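Vinder Cokix 17 Electric Cooler

I have owned a lot of coolers, and most of them ended their lives as toy boxes. The Cokix 17 is the first one I've wanted to tell people about, so let me get going.

It's a 17-quart plug-in cooler that runs off the car's 12-volt socket, and with the optional wall adapter it will run in a motel room too. I paid $84 for mine, adapter included, at the camping store in Tristisbridge, where they had it stacked next to the Van Wijk models that cost a good deal more. I went in for tent pegs. You know how that goes.

My first real trip with it was 1,379 miles, out and back, mostly on two-lane roads, with a wife, a teenager and a very large amount of cheese. I had packed a bag of ice as a backup and ended up putting it in everybody's drinks the first afternoon. The milk was still good on day four! I put a fridge thermometer in there (I'm that kind of person) and with the setting on the middle notch it stayed in the high thirties the whole way, even parked in the sun while we ate lunch.

The lid is my favorite part. It opens from either side, so whoever is sitting in back can get into it without unbuckling, and it comes off completely when you want to wash it. The gasket peels out of its groove and goes back in without a fight. My old one had a gasket that was glued down, and by the end of its second summer I didn't like to look at it closely.

Inside there's one wire divider, and you can stand tall bottles up on the deep side and keep sandwiches flat on the other. A half gallon of milk fits upright, but a full gallon doesn't. If you're a gallon-of-milk family you want the next size up.

Noise: there's a hum. It comes on, runs for a few minutes, goes off. On the highway you won't hear it at all. In the motel I moved it into the bathroom and shut the door, and everyone slept fine.

Now the complaints, and I do have a few. The cord is too short. It reaches from the front socket to the back seat in our wagon, with nothing to spare, and in anything longer you'll be buying an extension. The handle has a seam on the underside that digs into your fingers when the thing is full -- I wrapped it in bicycle tape and it's lovely now, but I shouldn't have had to. And the little drain plug isn't attached to anything. Mine has already spent a night under the passenger seat.

The low-battery cutoff deserves a mention. It's supposed to shut the cooler down before your car battery gets too weak to start, and the manual gives you three settings for it without much help choosing. I used the most cautious one. We left it running with the engine off while we hiked, came back, and the car started right up. On the last morning I found the cooler had switched itself off overnight, after more than 10 hours parked. The butter was a bit soft and the rest was cold, so I'd call that the cutoff doing its job.

Would I buy it again? Yes, and I'd get the adapter again as well, because you can chill everything at home the night before and load up already cold. It makes a huge difference. Start with warm soda and you'll be waiting until late afternoon for a decent drink.

We're heading back up through the woods in December, when I suppose the weather will do most of the work. I'm bringing it anyway -- there's a smoked fish place on the way home and I have plans for that deep side.

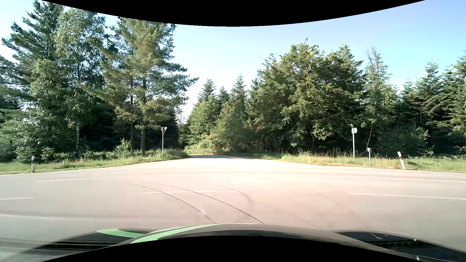

Attila Vörös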